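Particle Size and Stability in Starch-Coated Polymer Colloids

Final-year project report, Department of Chemical Engineering

Summary

Polymer particles were made by flash precipitation and coated with potato starch. The aim was to find out whether the starch layer slows clumping in salt water. Three starch loadings were tested against an uncoated control.
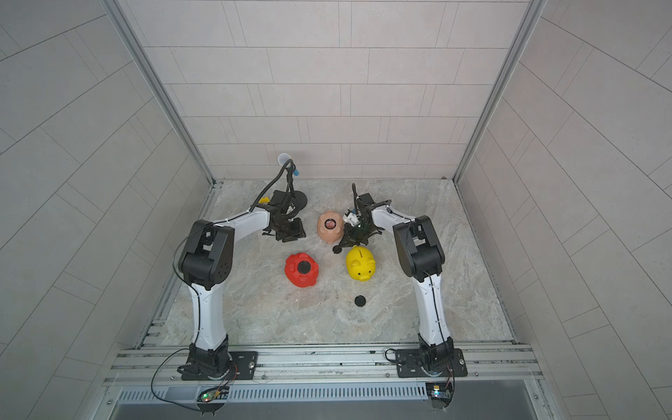
Lungile Shezi

1. Method

Polystyrene was dissolved in tetrahydrofuran and mixed with water in a small jet mixer. The starch was already in the water stream. Each batch was stirred at 300 rpm until the solvent had been removed under reduced pressure. Musa Iyamu ran the light scattering measurements; I prepared the samples and did the salt tests.

Samples were passed through a coarse filter before measurement. The filter was changed between batches. One batch at the highest loading blocked the mixer outlet and was thrown away.

2. Results

The uncoated particles clumped soon after salt was added. At the lowest starch loading the mean diameter was 300 nm before salt, and rose to 856 nm by the end of the test. The middle loading gave the smallest change. At the highest loading the readings did not agree between repeats, and they are left out of the plots.
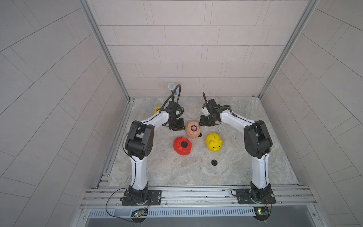
Clumping depends on how often particles meet and on whether they stick when they do. A starch layer acts mainly on the second of these, by keeping the polymer surfaces apart. This fails for thin coatings, where bare patches can touch directly.

3. Sources of error

Light scattering gives too much weight to large particles, so a few clumps can shift the mean. The starch was used as supplied and its chain length was not measured. Room temperature was not controlled in the salt tests.

4. Further work

The middle loading should be repeated with a purified starch, and over a period of 6 weeks.
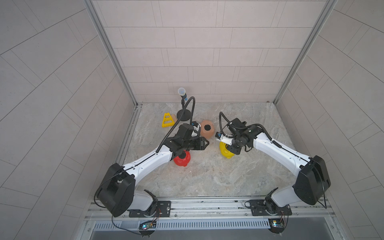 Prinville, February

Note added after marking. Liette Hawthorne asked for the stirring time to be stated. It was two hours for every batch reported here.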